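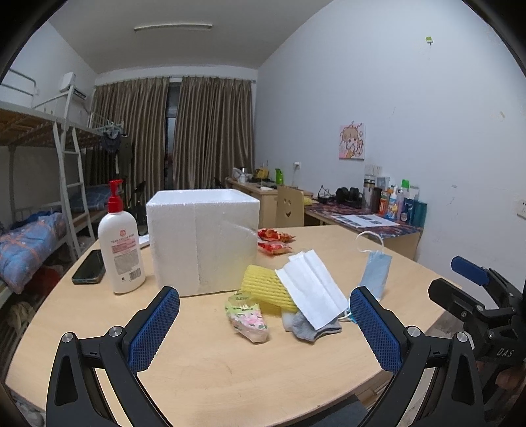 Ticket 248: left finger sticks on the way open, hand gripper no. 6
Opened by: Leonora Yap
Assigned to: Lahcen Ghoneim
Last updated: September 1, 2024

Hi Lahcen, me again, sorry! Number 6 is doing the thing where I let go of the trigger and the right finger swings out like normal but the left one hangs back for a moment and then catches up with a little click. It's not every time. It seems worse on soft stuff (masks, socks, the foam fruit sleeves) and I hardly notice it on boxes and bottles, but that might just be that I squeeze harder on the soft things without meaning to.

What I've done so far:

Wiped both blue pads with a damp cloth and let them dry. There was a bit of sock fluff in the texture. No change.

Turned it over and worked the trigger slowly with nothing between the fingers. Got the click 6 times in one go and then it went away for the rest of the evening, which was really annoying.

Checked the screws by hand. You told me once not to put a driver on the pivots until you'd said so, so I haven't. They don't feel loose, but I don't have very strong fingers.

Restarted the logger. I know, I know, it's mechanical, but the Evbridge notes say to restart before opening a ticket so I restarted.

The last session saved fine, 972 grasps, and Trirken took the whole upload without complaining. So it's usable, I just don't trust the opening width on the left side.

Leonora

---

Reply from Lahcen

Thanks, good notes. Leave the pad alone now, it's clean enough. I think it's the pivot where the finger joins the curved arm. There are two screws on each side, and on this batch the one nearer the pad likes to creep tight. Please take the small hex key from the Drondari pouch and back off that one screw on the left finger by an eighth of a turn. An eighth, please! Then wiggle the finger sideways. You want it to swing freely with hardly any side play. If it flops, you went too far, so bring it back a hair.

Then close it, run the zero from the menu, and do a batch on soft items only.

---

Reply from Leonora

OK, did it. The screw was way tighter than its twin on the right, I had to lean on it and it let go with a squeak. After that the finger swung nicely but had a bit of wobble, so I brought it back just a touch like you said. Ran the zero twice (the first time I had my thumb on the trigger, whoops).

Did 46 grasps, all soft things. Two clicks, both in the first few, and then none. Opening looks even on both sides now and the trigger feels lighter too, which I wasn't expecting.

One question, should there be any of the Michiels thread stuff on that screw? I can't see any on the left one, but there's a faint ring of something on the right. I have a tube here from the August kit.

---

Reply from Lahcen

Yes, there should be, and that's probably how it crept. Take the screw out all the way, wipe it, one tiny dot near the tip, and put it back to exactly where you have it now. Mark the head with a pencil line first so you can find the spot again. Leave it overnight before you use it, and zero it again in the morning.

I'll keep this open until you've done a full session. If the click comes back, send me the whole finger and I'll swap the bushing.

---

Reply from Leonora

Dot's on, pencil line matches, and it's sitting on the shelf until tomorrow. I'll use number 4 if I get bored. Will post the session count here when I have it.

Status: waiting on user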